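Home Files Readme Changes Issues

Cloutier Tea Tasting Notes

Version 4, 21 April 2018
Maintained by Chanida Jaidee and Niilo Kemppainen

Summary

A table of 144 tasting records for black, green and oolong teas, written down by the Cloutier tasting group. Each record is one person's notes on one tea at one sitting. There are 16 teas in the set. The file is plain CSV, UTF-8, with a header row.

The records started as handwritten cards. Chanida typed them up over one winter and Niilo checked the typed rows against the cards. The cards are kept in a filing drawer and can be looked at by arrangement.

Files

notes.csv - the tasting records
teas.csv - one row per tea, with supplier, type and harvest season where known
words.csv - the flavour word list, with the spelling we settled on
corrections.txt - changes since the first version, newest first

Columns in notes.csv

record_id: a whole number. Gaps in the sequence are cards that were withdrawn by the taster.
tea_id: matches the first column of teas.csv.
taster: a letter code. We don't publish the key.
steep_min: steeping time in minutes, as written on the card.
water_temp: degrees Celsius, blank if the taster didn't note it.
colour: free text. Often just "amber" or "straw", sometimes a whole sentence.
aroma: up to three words from words.csv, separated by semicolons.
flavour: same rules as aroma.
body: a score from 1 to 5, where 1 is thin.
astringency: a score from 1 to 5, where 1 is none.
again: yes, no or maybe. Answers the question "Would you brew this at home?"
remarks: free text, left as the taster wrote it except for names.

How the tastings ran

Tea was weighed dry on a kitchen scale and steeped in plain white pots. Tap water was filtered first. Everyone tasted the same pot, so differences between records for one sitting come down to the tasters and how long the tea stood before they got to it. That second part wasn't well controlled. Anyone at the end of the table got a slightly stronger, cooler cup, and we didn't record seating.

Milk and sugar were not offered during scoring. Biscuits came out afterwards.

Tasters were told the type of tea but not the supplier. In practice a few people recognised the Brusta teas by smell, and the Likar smoked black is hard to mistake for anything else. Treat the supplier as known for those.

Steeping times were meant to be 4 minutes for black tea and two for green. Oolongs were left to whoever was pouring. Where the card disagrees with the plan, the card wins, so you will find some odd values in steep_min. They are real.

The word list

Our early cards used any word the taster liked, and there was too much variety to sort. Three people wrote "hay", "dry grass" and "barn" for what was plainly the same thing. From October on we used a printed list and asked people to stick to it. Older cards were mapped to the list by Chanida, with the original wording kept in remarks.

Some of the mapping is arguable. "Malty" and "biscuity" are separate words in the list, but older cards used them as though they meant the same thing. "Mineral" was used by one taster only. "Brisk" has been moved out of flavour altogether and now shows up as a higher astringency score - if you are comparing with version 3, this is the change most likely to trip you up.

Cups

Scores for colour depend a good deal on the cup. The first sittings used whatever mugs were in the cupboard, including a dark blue set that made every tea look the same. Later sittings used white porcelain. The colour column is blank for all records from the blue mugs.
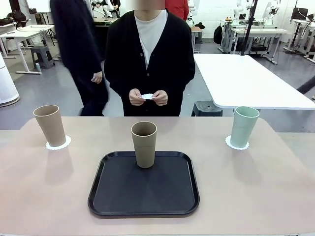
Body scores seem less affected. We compared the early and late scores for the Cekgate breakfast blend, the one tea tasted under both arrangements, and the averages were close enough that we left the early rows in. Aroma is another matter. A wide mug loses the smell quickly, and the early aroma entries are shorter, with more blanks. If aroma is what you're after, start from the later records.

Known problems

- Green teas are under-represented. Most of the group drinks black tea and brought what they liked.
- Two tasters had colds at one sitting. Their rows are marked "cold" in remarks and we would leave them out of any average.
- water_temp is missing for about 20 rows.
- The harvest season in teas.csv comes off the packet. We haven't checked it with suppliers, and for blends it doesn't mean much.
- One tea changed packaging partway through. We have kept it under a single tea_id, though the second packet may be a different batch.
- Scores drift upwards over a long sitting. We didn't shuffle the order.

What it's good for

People have used earlier versions to practise sorting and charting, and to see how much tasters disagree over the same pot. It's too small and too uneven to rank suppliers, and we ask that you don't publish it that way. The again column in particular says more about our habits at home than about the tea.

Corrections

Send the record_id, the column and what you think it should say. Niilo will pull the card and look. If the card says what the file says, it stays, even if the taster clearly got it wrong. Spelling in remarks is left alone too.

Changes from version 3

Added the last two sittings. Moved "brisk" as described earlier. Fixed tea_id for a run of oolong rows that had been shifted down by one. Removed the price column, which mixed tins, bags and loose weight and couldn't be compared.

Licence

Free to copy and adapt with credit to the Cloutier tasting group. Please state the version number.

Contact the maintainers | © 2018 Cloutier tasting group | Back to top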